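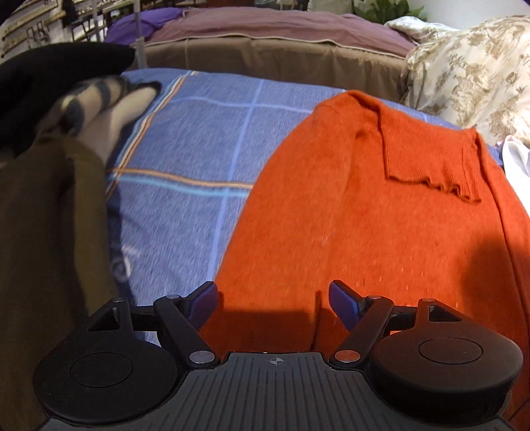

Erasto Kimaro says that if I can't tell him the plot of a novel a month after finishing it, I haven't read it, and that the cure is to write three lines at the end of every chapter. He has done this for years, and he claims he can still give you the whole of any book he has logged.

I'm not convinced. He brought it up at our reading group in March, after I blanked on the ending of Drosance, which I had finished the week before the meeting and had liked a lot. I remembered the ferry, the aunt, the long quarrel over the piano, and that the last part takes place in Bragança. What happened in Bragança was gone. Erasto read his notes out loud and everybody nodded, and since then two other people in the group have bought the Pirer reading journal, the one with the ruled boxes for "themes" and "favorite line." Somebody else is using Lurkico on her phone, where you type in your notes and it quizzes you later.

I tried it with my next book. I lasted 5 chapters. By then I was reading with one eye out for what I would write down, and I stopped enjoying it. I also noticed that my three lines were all plot (she goes to the bank, the brother lies about the letter), and plot is the part I care about least.

So does anybody have a reason to believe this works, other than the people who do it saying it works? Has anyone kept it up and then quit, and could you tell the difference? And is forgetting a novel really a problem that needs fixing? I'm 61 and I have forgotten most of what I've read, and I always assumed everybody had.

Asked by marginal_gale, 25 May 2023

plumtree_reader

I kept chapter notes for 19 months and then quit, so I may be the person you want.

The short version is that I remembered the notes. If you had asked me about a book I'd logged, I could have told you what was on the card, often word for word, and I mistook that for remembering the book. I only caught on when I reread one of them. There was a whole thread about a neighbor's orchard that I'd have sworn wasn't in there, and it runs through half the chapters. It wasn't on the card, so it had dropped out of my head. Would I have remembered the orchard without the card? I can't say. That's the trouble with testing this on yourself, you don't get to read the same book for the first time twice.

What I'd ask Erasto is whether he checks his memory against the book or against his notes. If it's the notes, of course he gets full marks.

To be fair to the habit, it did help in one kind of case. Big family novels with four people named after the same grandfather. For those I still write down who is married to whom on the inside of the back cover, in pencil, and I look at it maybe twice. I wouldn't call that a log.

As for Pirer, I was given one as a present. The boxes are too small for anything you'd want to say and too big to leave empty without feeling bad about it. I filled in "themes" for exactly 3 books and every one of them said "loss."

I have no way of telling you whether I remember less now that I've stopped. I read more, but I also changed jobs that year and got my evenings back, so don't take that as proof of anything.

dell_h

just write stuff down, it's not that hard. my sister uses lurkico and she remembers everything

quietcarriage

I'd split your question up, because I think Erasto is mixing two things together.

Stopping at the end of a chapter and trying to recall what happened, with the book closed, probably does help. It's how most of us got through school exams. But you don't need a pen for it, and the moment you open the book again to get the names right you're copying, and I doubt copying does much. When you wrote your three lines, was the book open? Mine always was.

The other thing is his idea that you haven't read a book if you can't retell it. I don't see where he gets that. I can't retell most of the meals I ate last year. You came away from Drosance with a ferry, an aunt and a quarrel over a piano. I've read it too, and I had forgotten the piano until you mentioned it. I do remember Bragança, mainly because I found that section annoying and complained about it to my husband for days. Talking about a book seems to fix it in place better than anything I've tried, though I admit I only notice the ones where it worked.

If you want to go on experimenting, try this with the next group book. Don't take notes. The night before the meeting, reread the last chapter, takes me half an hour at most. You'll have the ending fresh, and the ending is what people in groups quiz each other on. It's cheating a little, I suppose.

I'd be wary of any app that scores you. My cousin had a streak of 7 weeks on one and was picking short books to protect it.

marginal_gale

Thanks. The book was open, yes, every time. I asked Erasto about checking against the notes and he said he has never needed to reread anything. I'll try the last chapter idea for the next meeting and leave the journal boxes to the others. Still don't know what happened in Bragança, please don't tell me, I'm going to look it up properly.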